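Cultidska hand care kit for the Birkinus humanoid

Hi, I'm Rania Hajji and I put these kits together at El Idrissi. I made the first one for myself, after a fingertip pad started peeling halfway through a shoe tidying run and all I had in the drawer was tape (please don't use tape, the glue gets into everything!).

The kit is for looking after the hands without taking them off the arms. You get two sets of fingertip pads, a strip of knurled grip material for the underside of the palm, a soft brush, lint-free cloths, a driver for the wrist screws and a little bag of cable ties. It's $79 and the part number is 1744.

Start with the thumb. It picks up more dust than anything else on the hand, and I wipe mine down from the ringed cap to the tip before I even look at the rest. Then brush along the grip strip, going sideways, and get into the small notches at the top of the tabs.
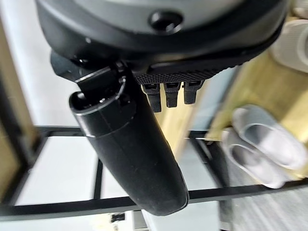 Underside of the hand, with the thumb-like cylinder, grip strip and tabs.

If a pad lifts when you push it with a fingernail, swap it. I change both hands together so they grip the same - you can do one at a time, but then you'll be chasing odd little slips for a week.

Next, the wrists. Power down and support the forearm before you touch a screw! Check the brackets for play, then follow the cable with your fingers and feel for kinks near the connector. I like some slack there so the wrist can turn, but a big loop will catch on things sooner or later, so tie it back if yours has grown. Our white wrist plates stay on through all of this.

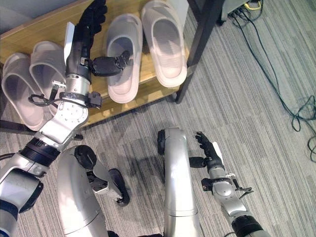
Can I use the kit on the older Restbridge hands?
The brush, cloths and ties work fine, but the pads are a different shape and won't seat properly. Send me a note before you order and I'll leave them out and take them off the price.

Kits go out from our shop twice a week. The new grip strip, the slightly thicker one, has been in every box since February - if you have an older kit and want just the strip, add it in the order notes.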